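News > Press Office > Homes & Living

Filed under: Bedroom, Summer Bedding, Company News

Alness opens summer bed-making sessions at Kirnton, mats now in all 3 stores

KIRNTON, June - Alness, the bedding and home goods seller, is starting free bed-making sessions for the warm months at its Kirnton showroom. Doors at 9 in the morning, first come first served. No booking, no fee. Bring a tape measure if you have one.

The sessions cover woven sleeping mats. How to lay one flat, how to get it square on the mattress, what to do with the edges, how to roll it up in the fall. Short, hands on, done in under an hour.

Demand is the reason. Alness sold 2825 mats last summer, more than any year before. Plenty of calls to the help desk afterward, nearly all of them the same question: why does mine slide?

"People put it down like a sheet and it isn't a sheet," said Hakim Jugah, who runs the bedding floor at Kirnton. "It doesn't tuck. You line up one long edge first, then you walk it across. Two minutes once you know how."
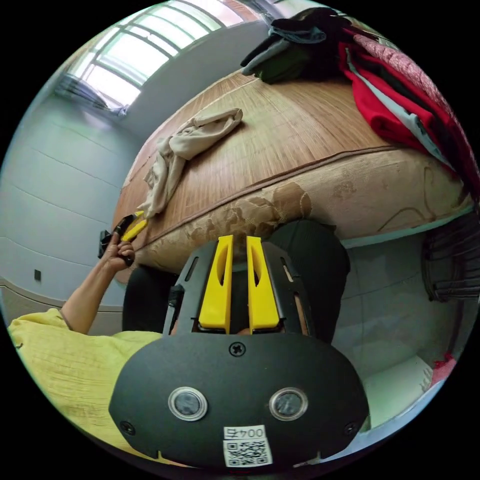 Jugah's advice for anyone who can't make it in: strip the bed right down, smooth the mattress cover, and start from the side you get in on. Keep the edge band parallel to the side of the mattress. If there is a ripple in the middle dont push down on it, lift the near edge and lay it again. Wipe with a damp cloth, let it air, no soaking.

Store it rolled, never folded. A folded mat will crack along the crease and that can't be fixed.

Mats come in single, double and queen. Prices start at $91 for the single. Rattan and bamboo both in stock, also cotton covers and light throws from Khoury, the company's supplier for summer textiles. Khoury throws are sold at Kirnton and Skastthorpe only for now, the third store will get them later in the season.

Customers with an older mat can bring it along to a session and have the edge band looked at. Small repairs are free. Bigger ones are quoted on the spot, and usually take a week or so to come back.

Sessions run through the end of August. Skastthorpe will hold its own from July, times to be posted at the store entrance. Space is limited at both loactions so please come early. Children welcome, shoes off on the display beds.

About Alness
Alness sells bedding, mats and small home goods from its stores in Kirnton, Skastthorpe and the Kirnton outlet. Press questions to Hakim Jugah at the Kirnton showroom, mornings are best.

Related items
Khoury summer throws arrive at Kirnton
Skastthorpe store extends evening hours
Measuring your mattress: a short guide
Winter quilts: trade-in results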